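3.2 Housings and access to the roller

Units were sorted by how the roller can be reached. Three housing types in the sample: Pikar (flat front, screwed cover), Malik (hinged cover), and the open-cavity type from Flodeo. Most of what follows is on the open type. The other two are covered in 3.4, briefly.

We logged 1,233 service entries over the study period, of which 542 mention the roller or the parts right next to it. Coding was done by the second author and then checked by Mohsin Ansari on a subset of 200 entries. Disagreements were mostly over wording – "feed stuck" vs. "roller stuck" – and were settled by going back to the original note. Entries with no note at all were dropped from the coding but kept in the total.

For the open type, a roller entry was counted as an access problem only if the note said the person could not get at the part, or had to take something else off first. Slow jobs alone did not count. This is stricter then the rule used in the Kadenness report, so the two sets of numbers should not be put side by side. 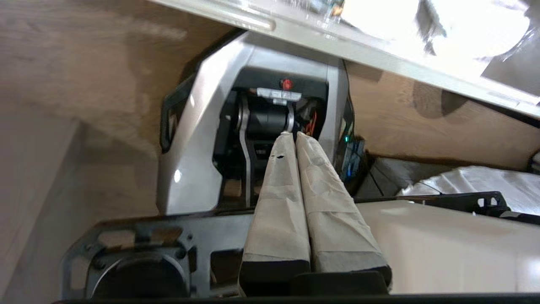
Figure 3. Open-cavity housing with a black horizontal roller, metal bracket to the left, orange wires to the right. Round red indicator light above the label plate.

Two points came up again and again in the notes. First, the wires. People reaching in from the right complained about the wires, people reaching in from the left complained about the bracket. Neither group seems to have had a fixed habit, same person would switch sides from one entry to the next. Second, the labels. Part numbers were copied wrong often enough that we stopped using them for matching and went by shelf position instead.

Lighting in the room was not controlled. Units kept under a shelf were probably harder to see into, but shelf height was only written down from January on, so no comparision is made.

Roller wear was not measured directly. The service sheet has a box for it, mostly left blank. Where it was filled in we report it as written – see Table 4. Units past 800 hours of use are listed separately there, as the sheet changed format at that point and the older boxes do not line up with the new ones.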